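Virkell Bench Reel, Owner's Guide
Section 4: Setting up the spool and hub
Last updated: March

We use cookies to remember your language and region. By continuing to browse you accept this. Manage settings

4.1 Before you start

The carton says the spool is ready to use out of the box. Treat that as a hope. The spool is a plain black part with a wide flat base and a raised hub, and most of what goes wrong with it later can be traced to somebody setting it down badly in the first few minutes and then tightening everything to make up for it.

You will need:

- the spool
- the hub bolt and washer (small bag, usually stuck under the carton flap)
- a 13 mm wrench
- a clean, dry cloth
- a table you are allowed to scratch, or one with a cloth on it

The sales sheet also lists a Jelis alignment disc. It is sold separately. We have set up plenty of spools without it and could not find a difference, so buy it if you like discs.

4.2 Choosing a surface

1. Pick a table that is level and does not rock. Lean on each corner in turn.

2. Wipe the top. A single crumb of grit under the base will make a good spool look warped, and the returns desk at Wattanapong sees a lot of good spools for this reason.

3. Keep the spool well back from the edge. Rounded table corners are the worst place for it, whatever the shape of the room suggests.

Note: Bare wood is fine. The Brimirau mat is described as essential in the accessory leaflet. It is a mat.

4.3 Placing the spool

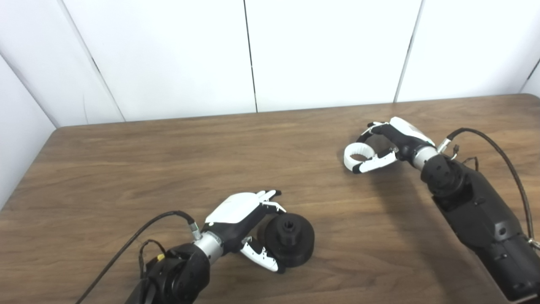
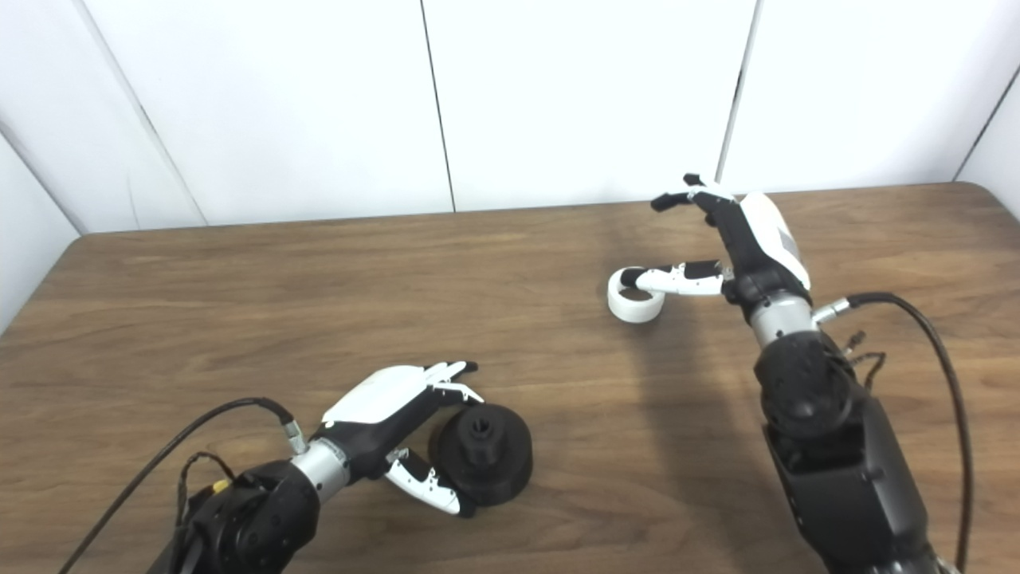
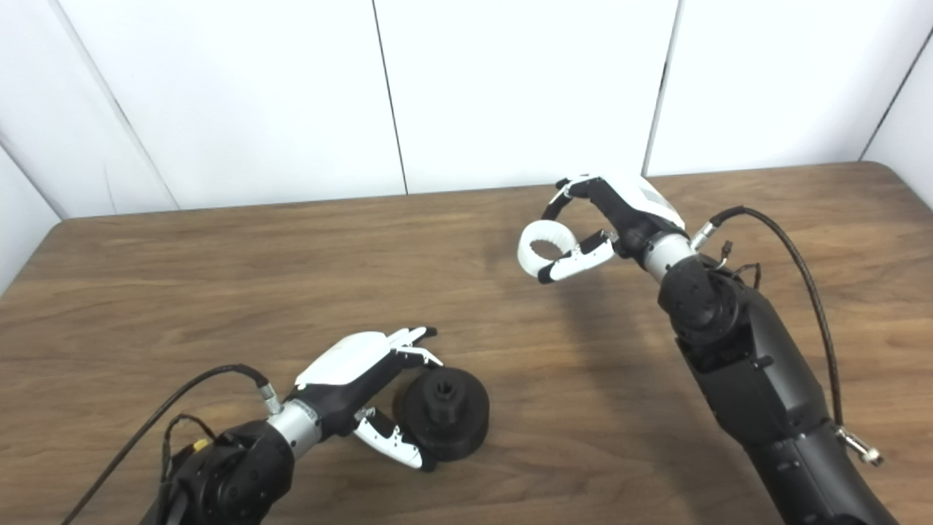 Handling the spool by its rim gives you the most control, and you should keep hold of it until you are sure how it is sitting. A part this shape will roll if it is left on its side, slowly at first, and a tabletop that passed the lean test can still have enough slope to send it off. You want it on its flat base with the hub uppermost, as it is in the last picture, where the hole in the middle of the raised hexagonal boss is easy to get at. If you cannot see the hole from above, the spool is upside down or on its side, and no amount of work with the wrench will improve matters.

1. Lower the spool onto its base. Do not drop the last bit of the way.

2. Take your hands off and look at the rim from table height. The gap under it should be the same all the way around, and ideally there is no gap.

3. Press lightly on one side of the rim, then on the opposite side. If it clicks, lift it, wipe the base and the table, and try again.

4. If it still clicks, turn the spool a quarter turn. If the click moves with the spool, the base is at fault. If the click stays where it was, blame the table.

Caution: Do not file or sand the base. Advice to do this turns up online every so often, always with great confidence. It voids the warranty and makes the rocking worse.

4.4 Fitting the hub bolt

1. Look into the hole. Remove any packing dust with the corner of the cloth. Do not use oil, whatever the bolt looks like.

2. Put the washer on the bolt with its rounded side toward the bolt head.

3. Start the bolt by hand. It should go in 2 full turns with no effort. If it fights you before that, it is crooked. Back it out.

4. Tighten to 12 Nm. If you have no torque wrench, go finger tight and then a quarter turn with the ordinary wrench. The older guide called for a half turn, and we would ignore it.

5. Hold the rim with your free hand while you tighten. The base has nothing to grip with and will spin on a smooth top.

Caution: The hub is not a handle. Lifting the spool by the hub bolt when there is line on the spool puts the whole load on the threads.

4.5 First winding

1. Wind no more than 40 feet of line for the first run, by hand, and keep it snug.

2. Unwind it all and check the bolt again. Expect it to have moved a little. If it has moved a lot, go back to 4.4 and look at which way the washer is facing.

3. Wind the full length.

Note: The leaflet promises "whisper-quiet" running. Ours ticks once per turn. We have decided that the tick is harmless, and it does not appear to get worse with use. A grinding sound is another matter; see Section 7.

4.6 Storage

Store the spool flat on its base, away from heaters. Stacking is permitted with empty spools only. Keep the spare washer in the bag it came in, and tape the bag to the inside of the carton lid.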